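Minutes of the laundry and bed-making meeting, Bastdale training floor

Oct 9, 2019

Present: Mahtab Bahrami (chair), Sun-ja Jin, Farhad Mahmoudi, Carolina Cardoso, and me, Defne Tokgöz, taking notes. I'm on minutes again, so if I've put words in your mouth, shout before the next one goes round!

Apologies: the Fotdale night team, who couldn't get cover.

1. Last minutes

Agreed, apart from Farhad's name being left off the glove order. Sorry Farhad, fixed.

2. Folding work on the beds
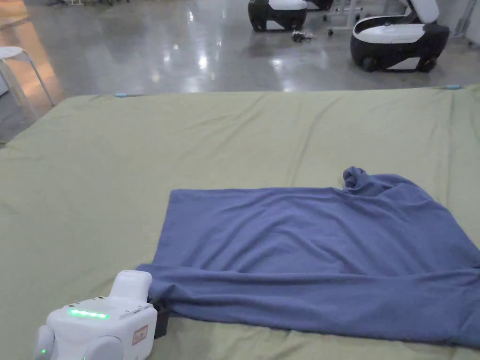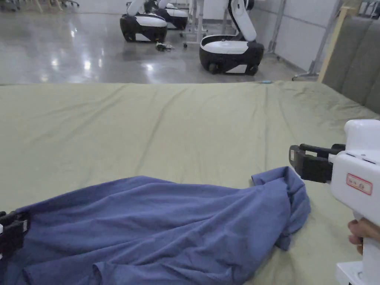 Blue piece on the green-sheeted bed, grippers at work; the second has a hand-held one in use on the right.

Mahtab started by going over where we are. The folding work carries on at Bastdale until December, and after that Sikach decide whether the robots go out to the wards at Fotdale. We've had no word from Sikach on which wards, and I've been asked to write down that we did ask (twice now).

Sun-ja gave us her report on the hand-held grippers. She's been doing blankets and tops with them and she says the big flat pieces are fine once you've got hold of a proper corner. The trouble is anything that arrives in a twist. With your own fingers you just feel for the edge and shake it out without thinking. With the gripper you have to look for it, and she finds herself leaning over the bed a lot more than she would normally. Her back knows about it by the end of a shift. Carolina said the same, only with her it's the wrist.

We had a long chat about this, longer than the agenda allowed. Farhad wondered if we could raise the beds. Mahtab thinks the height has to stay the same for everyone while the work's going on, but she'll check with Hirose and get a proper answer in writing. In the meantime we agreed you swap off the grippers at every tea break, and you don't do two turns in a row even if it's quiet and you fancy getting it over with. That means me as well, I know.

Action: Mahtab to ask Hirose about bed height.
Action: Sun-ja to put the swap list up by the door.

3. What counts as a good fold

This one got quite lively. Carolina has been taught at Fotdale to fold in thirds with the open edge away from the door, and Farhad has always done halves, and both of them have been doing it their own way on the beds. Hirose have said they want it done one way. Fair enough, but which way? Carolina made the point that the thirds fit the ward cupboards and the halves don't, and that if the robots end up folding in halves somebody on the ward will be doing the whole lot again by hand. I thought that was the best thing said all afternoon and I've underlined it in my notebook.

Farhad gave in with good grace. Thirds it is, for blankets and sheets both. Tops and nightwear are still up for discussion, because we ran out of time and Sun-ja hadn't brought her samples.

Action: Carolina to write the thirds fold up on one side of paper, no more.

4. Jobs and hours

I'll try and get this down properly as it's what people will turn to first. Mahtab has had the figures back for the linen room. We sent 449 pieces through it on the last full count, and the linen room contract is 40 hours a week as it stands. Management at Sikach have said those hours stay put up to December. They haven't said a thing about afterwards, and Mahtab wasn't going to pretend to us that they had.

Farhad asked straight out whether we're teaching the robots to do us out of work. Mahtab said she'd asked the same question upstairs and been told the plan is for folding to go to the robots and for our time to go back to the residents – baths, walks, sitting with people at meals. She'd like to see that on paper and so would the rest of us. Sun-ja said she'd be glad never to fold another blanket in her life if it meant she could finish a conversation with someone before the bell goes. Carolina was less keen. She likes the linen room, it's the one quiet hour she gets, and she did say that not everybody wants every minute of the day filled up with people. I hadn't thought of it like that and I don't think Mahtab had either.

There was also a question about pay. Work on the grippers is being paid at the ordinary rate, and two of us think it should be at the training rate. I've put that down as not settled.

Action: Mahtab to ask Sikach for the hours and the redeployment plan in writing, and to raise the training rate at the same time.

5. Floor and tidiness

Please keep the walkway round the beds clear and don't leave bits and pieces on the floor. Farhad caught his foot last week and was all right, but it's in the accident book. Bags and coats go on the hooks, drinks stay in the kitchen.

Carolina asked if the overhead lights could be turned down a bit as the floor throws the glare straight back up at you. Farhad to find out if there's a dimmer.

6. Anything else

Sun-ja has her samples for the nightwear ready and will bring them next time, first item please, before we all get tired.

The kettle's been replaced. The new one is slower, but it doesn't leak.

Next meeting is in the same room, date to go on the board once Mahtab has heard from Hirose. Carolina is doing the minutes.

D.T.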